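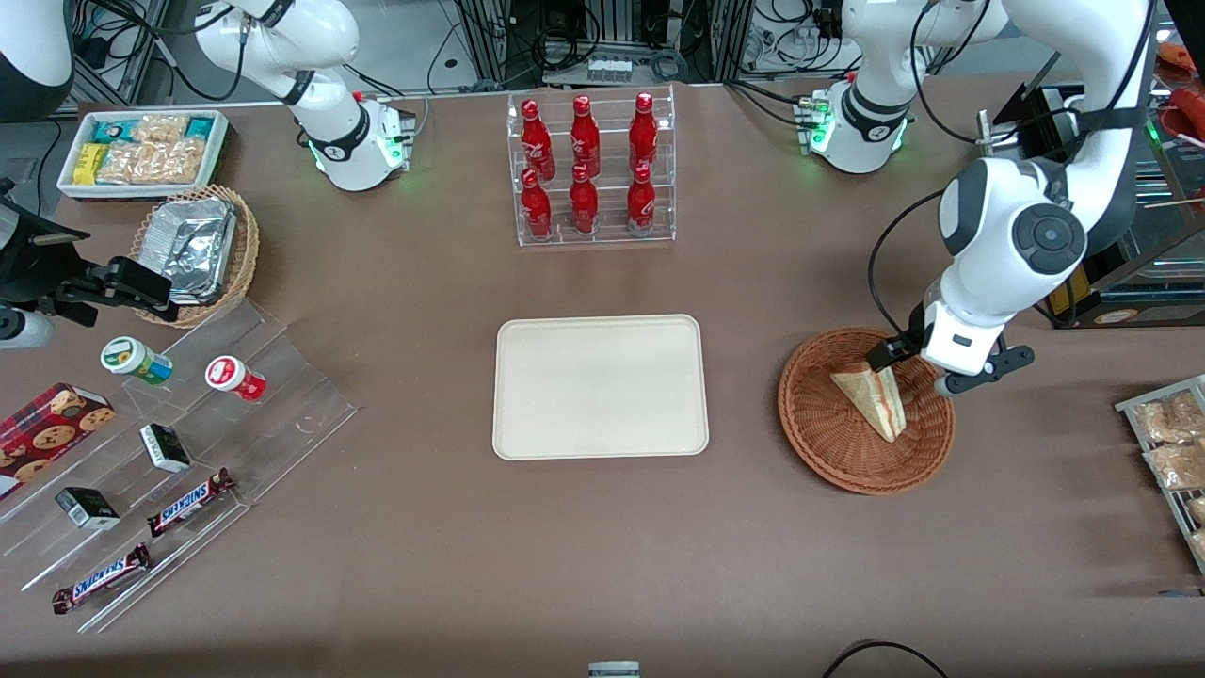

Snack and drink handling at the Prenley test counter in Skererport, with the left gripper over a wrapped sandwich.

SKERERPORT — Prenley, which operates staff canteens and self-service counters, today announced that it has approved a capital budget for two-arm robotic tray stations at its Benavides and Sison sites. Purchasing will begin in July.

The plan provides for two stations in the first phase, one at each site, followed by a review period of 26 weeks. Funds for further units will be released only after the review has been presented to the company's board.

"We asked our suppliers to quote on the full cost of ownership, including spare grippers, service visits and staff training," said Noemi Ferreira, Director of Procurement. "The purchase price is one line in a long budget, and we have planned accordingly."

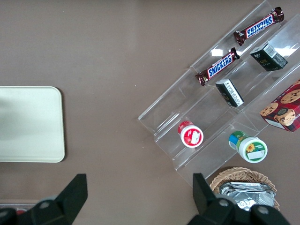

Will the stations be bought outright or leased?
Prenley will lease both first-phase stations for 12 months, with an option to purchase at the end of the term.

Each request for quotation covers the arms, wrist cameras, display stands and trays as separate items, so that worn or damaged parts can be replaced without reopening the main contract. Site preparation — power, network and counter work — is budgeted apart from the equipment itself and will be managed by Kenji Schumacher, Head of Facilities.

Suppliers wishing to take part in the second phase may request the technical requirements from Eulalia Jara in the Prenley purchasing office. Questions are accepted in writing until noon on Monday.

Media contact: Musa Wike, Corporate Communications, Prenley, Skererport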